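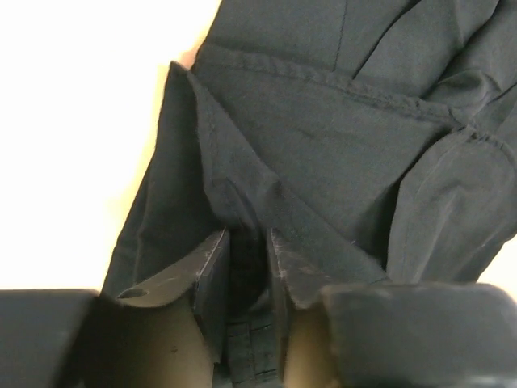 Dark charcoal garment, folded, with the puckered seam band running across it.

Lilard packable overshirt, charcoal
Reviewed for the Kinitz shop pages by Bonifacio Arroyo, August

I went into this one expecting to send it back. Packable clothing has been oversold for years, and most of what comes through the shop under that label is a thin jacket with a drawstring bag thrown in. The Lilard overshirt is better than that, with a few claims on the hang tag that I would not repeat to a customer.

Start with the color. Lilard calls it charcoal. In strong light there is a faint green-blue cast to it, and if you plan to wear it with plain gray pants you will notice. Next to navy or black it is fine. Anyone ordering a matching pair from another maker should ask us for a swatch first.

The maker says the cloth "resists creasing." It does not, or not in any way I would pay extra for. Fold it and it takes the fold. The big smooth panels come back well enough after a night on a hanger, but wherever the cloth bunches up near a seam, the wrinkles stay until you steam them. My advice is to fold along the seams, keep the large panels flat, and forget the rolling method printed on the tag. I tried both ways in the same bag and the rolled one looked worse every time.

Then there is the puckering. Several people have written to ask whether the rippled band is a fault. Lilard says it is part of the design, a gathered casing that gives the waist some shape. I can accept that for the ripples, which are small and soft for much of the length. I am less convinced by the places where the gathers pull tight and get uneven. One sample had a neat run of them, the next had a knot of little ridges you could feel through a T-shirt. For a garment at this price I would like the two to match. If yours bothers you, send it back inside the normal return period and say so on the slip, and we will pass it along.

Weight is listed at 458 grams for a medium. Our scale says 498 for the medium we keep in the shop, without the bag. A difference of 40 grams will not ruin anybody's trip, but it is the number people compare, so use ours.

Washing: cold, inside out, closed up. The care label allows a low tumble dry. I would skip it. The casing is sewn in a different tension from the panels around it, and heat is not going to help. Hang it by the shoulders and smooth the band with your fingers while it is damp.

How it compares with the Nwankwo work shirt, which we also carry: the Nwankwo is stiffer, bulkier in a bag, and much plainer to look at, with flat hems all the way around. It also keeps a tidier line after being packed. If you need one layer for a carry-on and do not mind the gathers, take the Lilard. For everyday use at home I still reach for the Nwankwo.

The Lirholm storage pouch sold beside it is rated to hold up to 700 grams of clothing. The overshirt goes in with room left for a pair of socks. You do not need the pouch. A clean pillowcase does the same job.

Sizes run a little long in the body and true in the shoulders. Between two sizes, take the smaller. Cuffs cannot be let down, so check the sleeve before you cut the tags off.

Still in stock in small and medium. Large is on order and Lilard has not given us a date I believe.

Contact Kinitz | Returns and exchanges | © Kinitz, all rights reserved | Back to top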